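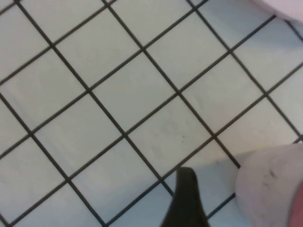 Dark lines on white at the Mullwood Museum.

FOR IMMEDIATE RELEASE

Van Wijk Snail Collection Opens to Everyone at Mullwood

MULLWOOD – The Mullwood Museum of Natural History is thrilled to announce that the Van Wijk Collection of freshwater snails is now fully cataloged and open to researchers, students and anyone else with a soft spot for small things that live under rocks. All 2371 lots in the collection can be searched online through the museum's public catalog, Venari, and the shells themselves can be seen by appointment starting in August.

A "lot" is the word museums use for all the shells of one kind that were gathered at one place on one day. Some of the Van Wijk lots hold a single shell. Others fill a jar. Every one of them comes with a handwritten slip giving the stream, the kind of bottom (mud, gravel, bedrock, and in one memorable case "old boot") and often a note on the weather.

The shells come from the Melliter River and the creeks that feed it. The Van Wijk family collected there for two generations, wading in from road bridges and farm crossings on weekends, and they kept at it until 2000. They went back to the same spots over and over, in wet years and dry ones, and that is what has our staff so excited! Most old shell collections are a scatter of places somebody happened to stop. These shells let a person follow one riffle through the years and see which snails were living there and which had gone missing.

"I opened the first drawer meaning to look for ten minutes, and I missed lunch," said Édgar Ríos, curator of mollusks at the museum. "There are snails in here from creeks I've walked a dozen times without finding a thing. Now I know what I should be looking for, and I know which bend to start at. I can't wait to get back in the water."

Ríos and his team matched each slip to a point on the map, which took a good deal of detective work. Bridges had been replaced, roads had been given new names, and the family had its own nicknames for places (Cold Elbow, Upper Nothing, the Dentist's). A family notebook cleared up most of these. A few are still a mystery, and the catalog marks them that way. If you grew up along the Melliter and know where Upper Nothing was, please get in touch with the mollusk desk!

Of the lots now in Venari, 231 are stored in alcohol with the soft parts of the animal kept whole. Those are special. A shell can tell you a lot, but many river snails look so much alike on the outside that the body is needed to tell them apart. The team is going through these jars now, checking old names against current ones, and updates will show up in the catalog as each jar is finished.

The records can be searched by stream, by snail name or by habitat note, and the results can be saved as a spreadsheet. There is no charge and no account to set up. Scans of the slips are attached to the records, front and back, so readers can check our reading of the handwriting against their own. Corrections are very welcome. The letter that looks like a 7 is usually a T.
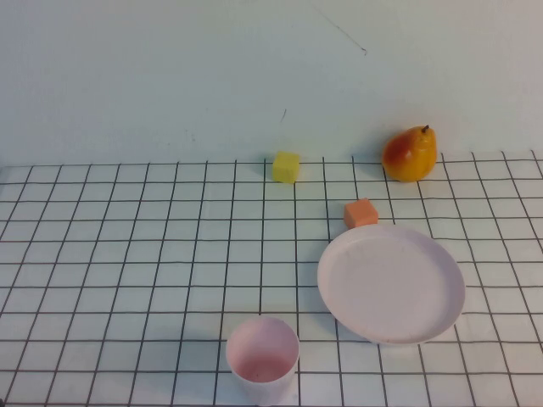 Can visitors see the shells without being researchers?
Anyone can book a visit through the front desk, and a member of the mollusk staff will bring out the trays you ask for.

Visits to the collection run on Tuesday afternoons. Please send a list of the lots you would like to see ahead of time, using the catalog numbers shown in Venari, so that the trays can be pulled and ready. Jars stored in alcohol stay in the collection room and can be viewed there with a staff member. School groups should write to the education office, which has a set of sturdy common shells that students are free to handle.

Fieldwork is next. Ríos plans to take a small crew back to the old Van Wijk spots on the upper Melliter while the water is low, looking for living snails in the same riffles and pools. The crew will photograph and count most of what they find and put it right back. Their records will go into Venari beside the older ones, under the same place names, Cold Elbow included.

The museum warmly thanks the Van Wijk family for the gift of the collection, the notebook and a very good pair of waders.

Media contact: Press Office, Mullwood Museum of Natural History. Interviews with Édgar Ríos can be set up through the press office.

###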